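Home Why? How Stuff Works Try It Puzzles Ask Us

Print this page | E-mail to a friend
Reading time: 12 minutes (less if you skip the experiment, but please don't skip the experiment!)

WHY DO METAL THINGS GET SO SCRATCHED? 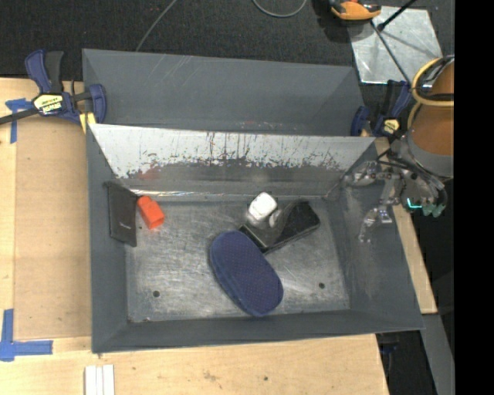

A gray metal bin with a few bits and pieces in it. Check out all those fine scratches on the floor!

I love scratches. I know that's a funny thing to love. Most grown-ups go "oh no!" when they find one on the car or the kitchen sink, and I go and fetch my magnifying glass. A scratch is like a tiny footprint. Something hard went along here, and it went in this direction, and it pressed this much.

So when I saw that metal bin I was very happy indeed. The floor is silvery gray and it's covered with thin scratches and brushed-looking streaks, and the sloping panel at the back is so worn that its lower edge has gone all ragged and dark, with black scrapes running up and down. How does a thing made of METAL end up like that? Metal is strong! Bridges are made of it! Let's find out.

Strong and hard are two different words

We mix these up all the time, and I did too until I was quite old. When scientists say something is strong, they mean it takes a lot of pulling or pushing to break it. When they say it's hard, they mostly mean it's difficult to scratch or dent.

A nylon rope is very strong. You could swing on it all day (I have). But you can scratch a bit of nylon with a pin, easy, so it isn't very hard. A piece of glass is the other way round. It's pretty hard, and a butter knife will have trouble leaving a mark on it, but drop it on the bathroom tiles and you'd better call somebody with slippers on and a broom.

Metals are strong, and lots of them are fairly hard as well, but there is always something harder. And here comes the rule. It's the most important sentence on the page, so I'll put it on its own line.

The harder thing scratches the softer thing.

Your fingernail can scratch a candle. A steel nail can scratch your fingernail (don't). A grain of sand can scratch plenty of kinds of steel. A diamond can scratch the lot! People who study rocks have a list that goes from the softest mineral, which is talc, the stuff people used to make baby powder out of, all the way to diamond at the other end. They can find out what a mystery rock is by seeing what it scratches and what scratches it.

Sneaky sand

Now look at the things lying in the bin. There's an orange-red block, a small white thing with rounded corners, something glossy and black and shaped like a long box, and a flat dark thing leaning against the left wall that looks like a wallet or a thin case to me. Would a wallet scratch a metal floor? Leather and cloth are much softer than metal. Follow the rule and the answer should be no.

But softer things can still carry hard things, and that's where it gets sneaky. Dust gets everywhere, and some dust is made of ground-up rock and sand. The grains can be so small that you can't feel them with your fingers. If one gets stuck to the bottom of something soft, and you push that something along a metal floor, the grain gets dragged along underneath like a teeny tiny plow. Scriiiitch. One thin line.

One line is hardly anything. But do that over and over and you get lots of lines, and after a while the whole surface looks cloudy. You might have noticed this on a slide. There's an old metal slide at the park in Sternstead where I used to play, and the middle of it is dull and gray while the sides, where hardly any bottoms go, still shine. That's pants and sand, working together for years!

Why do scratched things go dull?

I think this is the best bit. A smooth sheet of metal works like a mirror. Light comes down, hits the flat surface and bounces off neatly, all in the same direction, like a rubber ball off a gym floor. When the neat light goes into your eyes you see a shine.

Now think of bouncing your ball on a pile of rocks. Off it goes, who knows where! Each scratch has sloping sides, so the light that lands there gets thrown off some other way. If there are enough scratches, the light goes all over the place and you see soft gray where the shine used to be.

A few places may stay bright. In the picture there's a shiny line where the back wall meets the floor. Corners and creases often catch the light like that. Have a look at the corners of a baking pan and you'll probably find one too.

Scratches on purpose

Some scratches are put there by the factory! Get somebody to show you the front of a steel refrigerator, or the sink. Do you see super fine lines all going the same way? It's called a brushed finish. A machine rubs the metal with something gritty, always in the same direction, so it gets a nice silky look and fingerprints don't show so much. New scratches are harder to spot as well, especially if they go the same way as the old ones. Clever, huh?

Next time you see a scratched bit of metal, try being a detective. Lines that all run the same way might be a factory finish, or they might come from something sliding back and forth along the same path. Lines that go every which way usually come from lots of different bumps and slides. Curvy ones often come from wiping round and round with a gritty cloth.

What about the colored bits?

Not everything that looks like a scratch is one. Sometimes the mark is ADDED to the metal. If you drag a crayon across a pan, the crayon is the softer one, so the crayon loses. A little of it rubs off and stays behind. Same rule as before, only now the soft thing leaves some of itself on the hard thing. It's how chalk works on a chalkboard, and pencils on paper, and it's why the curb next to a parking lot is often striped with other people's car paint.

In the bin there's a faint red smear low down on the left of that worn panel, and some little reddish specks along the bottom of the compartment behind it. I can't tell you what they are! Red on metal might be paint, or it might be something colored that rubbed off, or rust, or somebody's snack. You'd have to go up close and try a damp cloth. If it wipes off, it was sitting on top.

Paint can go the other way too. When a metal thing is painted and the paint gets rubbed, it wears thin, then it goes patchy, and then you see whatever's underneath. My lunch box is a Vavevero, green all over when I got it, and now it has silver corners. The corners stick out the most so they get rubbed the most. The edges and corners of nearly everything go first. Check your shoes!

TRY IT: The Great Scratch Test

You will need:
a flat piece of kitchen foil, smoothed out on a magazine
a crayon
a wooden craft stick
a coin
a plastic spoon
a pinch of dry sand
a soft cloth
a lamp

Ask a grown-up before you start, and don't do this on the real pans or on anybody's phone. I mean it.

1. Draw boxes on the foil with a marker, one for each thing you're going to test, and write the name next to it.
2. Rub the crayon gently in its box, back and forth 12 times. Try to press the same amount every time.
3. Do the same with the stick, then the spoon, then the coin, each in its own box.
4. Rub the last box with the clean cloth. Tilt the foil under the lamp. Did the cloth do anything?
5. Sprinkle your pinch of sand in that same box and rub again with the cloth. Tilt it under the lamp again.

Write down which box has the most lines and which has gone the dullest. The dullest and the most scratched might be the same one, or they might not!

If your foil rips, you pressed too hard. I ripped mine the first time, right across the coin box, and had to start over. Kitchen foil is very thin and it's aluminum, one of the softer metals, so it shows marks quickly. That makes it great for testing.

Want to go further? Rub one box up to 100 times with the sandy cloth and stop now and then to look at it. Does it get duller and duller, or does it stop changing after a while? Write and tell me what you got. A class in Niltville sent me a whole chart of theirs and I have it on my wall.

Can you get a scratch out?

Sort of. You can't put back the metal that got scraped away. What people do is rub away a bit MORE, all around the scratch, until everything is down at the same level. First they use something gritty, then something finer, then something finer still, and the scratches get smaller and smaller until your eye can't see them. That's polishing! A shiny spoon is still covered with scratches, they're just too tiny to bother the light much.

There's a tin of polish under my sink called Moroz, and if you rub a dab of it between your fingers it feels almost like toothpaste. Toothpaste has a very fine grit in it too, for scrubbing your teeth. (It's made to be gentle. Keep brushing!)

Words to know

Hardness: how difficult it is to scratch or dent something.
Grit: small, hard grains, like sand.
Abrasion: wearing something away by rubbing. Say it "uh-BRAY-zhun."
Brushed finish: a metal surface with fine lines put on it on purpose.
Polish: to rub something with finer and finer grit until it shines.

Puzzle for next time: why does a bar of soap get thinner in the middle than at the ends? Have a look at yours tonight and send me your best guess.

Print this page | E-mail to a friend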